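10/17/21

Worked on the Skivik short all day. This is the ghost story adaptation, not the Lubis pilot, which is still waiting on a locked script. Notes below so whoever picks up the sound pass has the state of things.

**Script vs. source**

The story we're adapting is told in first person and most of the dread is in the narrator's head. Draft 3 moved it into voiceover. Read it through against the scratch track this morning and the voiceover runs 284 words before anyone on screen speaks. Too long. Cut it down to the paragraph about the stairs and the one about the sister. The rest can come across in how long she waits before going up.

The original is 4,000 words. The script now covers 3,000 of them and drops the whole epilogue. I still want a version of the last line in there. Tried giving it to the neighbor on the phone and it sounded wrong in her mouth. Left it as a bracketed note on page 11.

**Kitchen section**

The kitchen pages carry most of the middle. In the story she hears the plates before she sees anything, and that's the part readers remember, so the sound has to come first. Current plan is hold on her face, plates off screen, then go wide. The rehearsal version went wide first and there was nothing left to wait for.

Things to settle before the next read-through:

- Does she speak before or after the light goes? Script says after, storyboard says before.
- Length of the hold. Storyboard has it as one panel with no timing.
- Whether the tap is running. It covers the floor noise but also covers the plates. 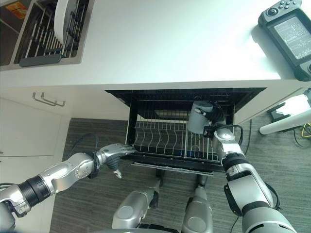
*Counter from overhead, plate in the rack.*

Went through the plate recordings in the afternoon. The takes fall into two groups. The ones with the mic close are clear but sound like somebody doing the washing up. The ones from the hallway have the right distance, though the room is ringy and there's a hum under all of them. Filtered the hum out of the first two hallway takes and they hold up. Used those in the scratch mix, low, with the first hit a little ahead of the picture cut. It plays better early than in sync.

Tried adding a low drone under the hold. Took it out again. Every trailer has one now, and with it in, you know exactly when to brace.

**Creature**

Still undecided how much to show. The story gives one sentence to it, and that sentence is about its hands. The mask test from June is good work but it reads as a mask as soon as it moves. My vote is hands and shadow only until the stairs, then a single shot no longer than a second. The Filtside cut showed theirs in full at the halfway mark and the back half dragged at the screening. Don't want to repeat that.

If we go with hands only, the mask can be kept for the still on the poster.

**Edit**

Saved the new assembly as Hemow_b. Hemow_a has the old voiceover and should be left alone for comparison. In Hemow_b:

- opening voiceover shortened
- kitchen hold extended, plate sounds moved forward
- phone call trimmed at the head
- stairs untouched

The cut on the bedroom door is two frames late. Noticed it on the last playback and haven't fixed it.

Color is all over the place between the hallway and the kitchen. Ignoring it until picture lock, but the hallway shots are much warmer and a viewer will think time has passed. May need a line or a clock to help if grading can't bring them together.

**Next**

Redo the hallway plates with a blanket on the floor and the refrigerator unplugged. Write two alternates for the last line. Time the storyboard hold against the new assembly and put the number on the panel.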